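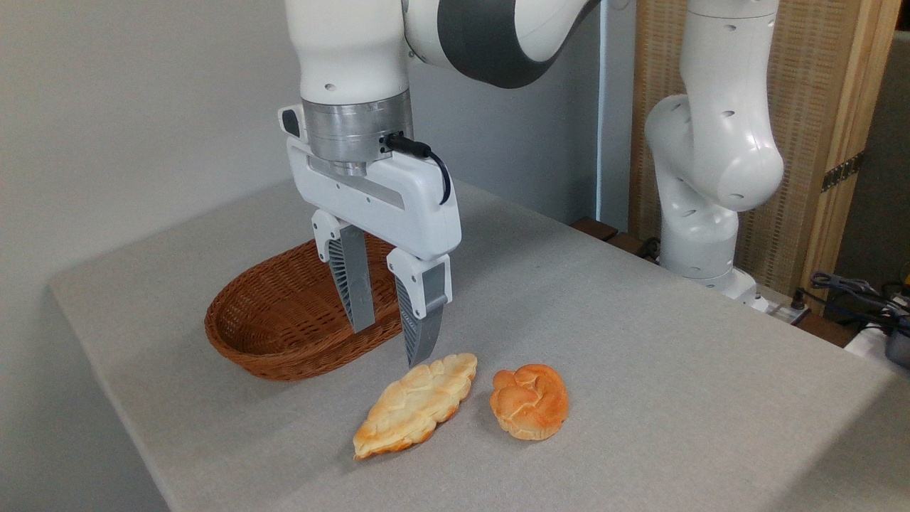
Food Preparation, Unit 4: Bread and the Cold Table

Handout for the January group

Bread goes stale because the starch firms up as it cools and ages. Drying out is a separate problem. A loaf kept in the fridge stays moist but firms faster than one left in a bread bin. Freezing stops the process almost completely.

Terms to know: crumb, crust, proving, staling, spread barrier.

A spread barrier is a thin layer of fat - butter, margarine or mayonnaise - taken right to the edges of the slice. It keeps wet fillings such as tomato out of the crumb.

Working quantities

Plain white tin loaf: 20 slices
Butter for 100 slices: 1,140 g
Sliced filling for one large roll: 150 g

Soften butter at room temperature before you start. Cold butter tears the crumb. Melted butter soaks in and does not work as a barrier.

Cut with a serrated knife and a light sawing action. Wipe the blade between fillings, and change knife and board after anything containing nuts, egg or fish.

Before next session, read the Orkau bakery sheet and write half a page on why rye bread keeps longer than white.

Last updated: January

14 shares | 3 comments

Related handouts
Unit 3: Flour and Gluten
Unit 5: Soups and Stocks
Reading a Food Label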